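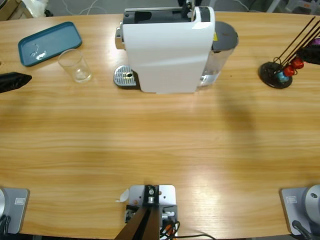 Automation in the Break Room
Final report, Hazel Baptiste and Raed Darwish

Senwood's front office wants a two-armed robot to make the coffee. The proposal says staff will "get time back." We doubt it. In March we logged 128 coffee breaks there, and most of the talk in them was about work – who was behind, who needed a hand.

Lorraine Crabtree at the front desk still expects to fill the water tank and throw out the wrappers herself. Those jobs aren't in the proposal, and neither is any training. We also asked who gets called when a capsule jams. Two managers gave us two different names.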